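Workshop Notebook - Finishes Bench, Drullport
September 10, 2018

Subject: Limewash adhesion and color drift, Pradeo test panels

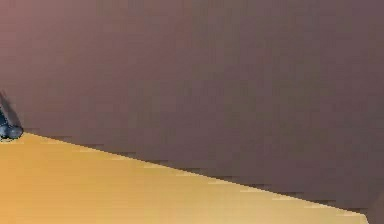
Background

The Pradeo contract calls for a tinted limewash on interior plaster, in a dusty rose with some brown in it. The client approved a small card in January. Since that approval the pigment supplier has changed the grind of the red oxide, and the first batch made up with the new grind dried noticeably grayer than the card. This entry records the second round of panels and the settings to be used for the third.

Materials

Lime putty from the Gurnent pit, aged over the winter and passed through the fine sieve. Red oxide and raw umber, both new grind. Casein binder, mixed fresh. Water from the shop tap, left to stand overnight. The MacDonald mixer was used on its slow setting only, as the fast setting draws in air and leaves pinholes in the second coat.

Plaster panels were taken from rack 3. They had been dry for longer than the specification requires. Each was brushed down and misted before coating.

Procedure

Pigment was soaked before it was added to the putty. On the first round it went in dry, and small red streaks appeared under the brush. No streaks appeared this time. Soaking should be treated as standard from now on.

Coats were applied thin, with the wide block brush, in crossing strokes. The first coat was left until the surface no longer darkened a fingertip pressed against it. Panels were misted again between coats.

Panel 4 received an extra coat at the same dilution. Panel 7 received its last coat without misting, to reproduce the site conditions described by the plastering crew.

Observations

Adhesion was sound on every panel except 7. A strip of tape pressed to panel 7 and pulled away brought off a light powder across its full length, and a dry cloth did the same. The site crew should be told plainly that misting is required before every coat, including the last.

Color is closer to the approved card than it was in the first round, but remains slightly cool when viewed under the bench lamp. By the north window the difference is hard to find. The umber is the likely cause. The new grind covers more strongly for its weight, and the recipe was never adjusted for it.

Panel 4 is deeper in tone but has lost much of the cloudiness that the client asked for. The additional coat is not recommended.

The edges dried faster than the centers on all panels, with a faint halo as a result. This was also seen in the January work and was accepted then. On a full wall the effect should be limited to corners and reveals.

Problems

The casein began to smell before the end of the session and the remainder was discarded. The jar had been left by the heater. Please keep it on the stone shelf.

The sheet for job 808 was filed in the Pradeo folder by mistake and has been moved back. Two of its recipes look very similar to ours, so check the job number at the top before weighing anything out.

The bench scale drifts when the extractor is running. All weights in this entry were taken with the extractor off.

Settings for the third round

Reduce the umber by one small measure and hold the red oxide where it is. Same putty, same dilution, same brush. No extra coat. Mist before every coat. Compare with the card by the north window as well as under the lamp, and write down both results - the last entry gave only the lamp reading.

Panels are to stay flat on the rack until fully cured. Do not stack them face to face. The approved card is in the top drawer, wrapped, and should go back there after each comparison.

Outstanding: order more fine sieve cloth; ask Gurnent whether the next putty comes from the same pit.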